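Speaker notes: Teaching the Straight Punch to New Members
Vidilley Amateur Boxing Club, coaches' evening, Thursday, 7.00 pm

Opening

Good evening, and welcome on behalf of the club. My thanks to Natnael Fikre for opening the hall and to our guests from Idwood. Tonight concerns the first month of a new boxer's training. It does not cover sparring, which Montserrat Barajas will address in August.

Our intake rose to 245 members last season. Many arrive having practised alone on a bag, and most of them punch from the shoulder only. [Pause. Ask how many coaches have seen this.]

Stance before hands

The club asks that no gloves be worn in the first 2 sessions. Members should learn to stand, step and return to guard. The rear heel stays slightly raised and the chin stays down. Correct one fault at a time – a beginner given four corrections will keep none of them.

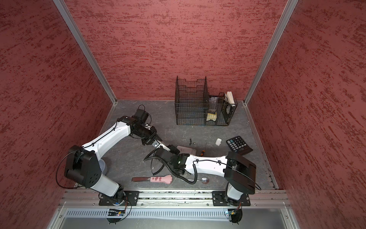 Two arms mounted on a shared rail, the left holding a small metal bracket.

The jab

Teach the jab as a step and a reach together. The hand travels straight out and comes back along the same line. Watch the elbow: if it lifts before the fist moves, the punch has been announced. Ask the member to stand with the lead shoulder close to a wall and jab along it. The wall will find a wide elbow sooner than the coach does.

Rounds at this stage last 2 minutes, with a full minute of rest. [Demonstrate at half speed, then invite one pair forward.]

The cross

Power comes from the floor through the rear hip. The usual fault is leaning, with the head past the front knee. Have the member stop at full reach and hold for a count of 3. Anyone who cannot hold the position is off balance.

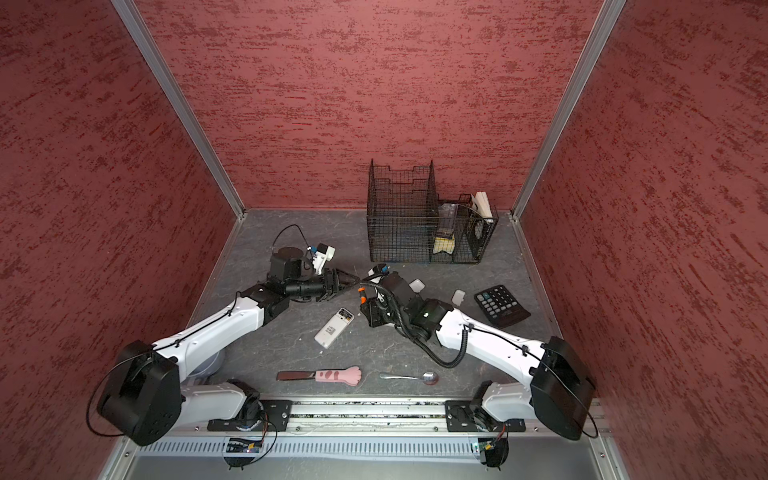 Hand care and records

Wraps are compulsory on the heavy bag at Vidilley and at Idwood alike. Knuckle or wrist pain ends the session and is entered in the book. Coaches should initial each entry before leaving.

Questions

Allow ten minutes. If asked about junior classes, refer to the Nava timetable on the noticeboard. Close by reminding coaches to return the pads to the store.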